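From: Montserrat Requena
To: manipulation-practice list
Date: March 31, 2023
Subject: Re: Re: thin film, bags, and the "any chore" claim

Tae-yang Jang wrote:

> We ran the Gesska arm on the packing bench at Cordeiro for two shifts.
> Rigid parts were fine. Boxes were fine. The operators then asked if it
> could change the liner in the scrap bin, and I said probably, since it
> already handles cloth. It managed 5 liners before we stopped, and I had
> to help with 3 of them. The vendor's position is that this is a training
> problem and more demonstrations will fix it. Do people here agree? I am
> trying to decide whether to put household-type chores into the June
> plan or leave them out completely.
>
> Also, is there any reason to prefer suction for bags?

Tae-yang,

I agree with the vendor in part. More demonstrations will help with the approach and with picking a fold to grasp. I don't think they will help much with opening the bag, at least with parallel fingers and no tactile signal.

Cloth is a poor guide to film. A dish towel has friction against itself and against the finger, it hangs in a fairly repeatable way, and a depth camera returns a usable surface for it. Bin liners fail on all three counts. The film slides, it keeps whatever creases it was packed with, and glossy black plastic gives holes in the depth map where you most need points. We dropped depth for this task and went to color only. Grasp selection got better the same afternoon.

It is worth splitting the chore up before you decide on June. We use these stages at Skendier:

1. Find an edge or raised corner of the film.
2. Grasp it without picking up the table or a second fold.
3. Separate the two layers at the mouth.
4. Open the mouth wide enough to go over the rim.
5. Seat the bag and fold the cuff down.

Stages 1 and 2 are in decent shape. Stage 5 works if the bin is fixed in place and the bag is oversized. Stage 3 is where we lose most of our runs. A person rubs the two layers between thumb and finger and feels them shear. A two-finger gripper with flat faces closes on both layers and lifts both. From the wrist camera, one layer and two layers look the same until the bag is in the air.

Our set is 905 demonstrations, all collected by hand by Yu-na Gil and Sang-wook Cho. It has two bag weights and 8 table surfaces. Surfaces mattered more than I had planned for. On pale wood the boundary of a black bag is easy to segment. On the dark rubber mat it took a second light at a low angle before the policy would commit to an edge at all. 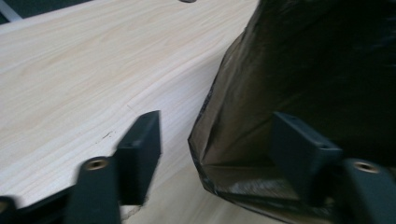

Finger geometry is the cheaper thing to change. With square blocks as fingertips, the lower edge of the block reaches the table before the faces can get under a fold, so the approach has to come in at a shallow angle and push the film into a ridge first. Jae-hoon Wi is printing a version with a thin lip on one side only. I will post the drawing when he is happy with the wear.

On suction: we tried a Muler cup on the lighter bags. It picks one layer off a flat stack quite well and is useless on anything crumpled, as it leaks along the creases. If your liners come flat from a dispenser and you can add a vacuum line at the bench, suction for stage 3 and fingers for the rest is a reasonable split. It does mean a tool change or a second arm, and the cycle time may not be acceptable to your operators, who can do the whole job by hand without looking.

For your June plan I would leave out "household-type chores" as a heading. It covers too much. Put in bag pickup and transfer, with a person opening the bag. Leave opening as a bench experiment with no delivery date. Your operators will ask again, and you will have a per-stage success figure to give them.

Two questions back to you. Were the 3 assisted liners all stuck at the same stage? And were they off a perforated roll? If so, the tear is a separate stage and it should be logged separately, or it will be charged to the grasp.

Montserrat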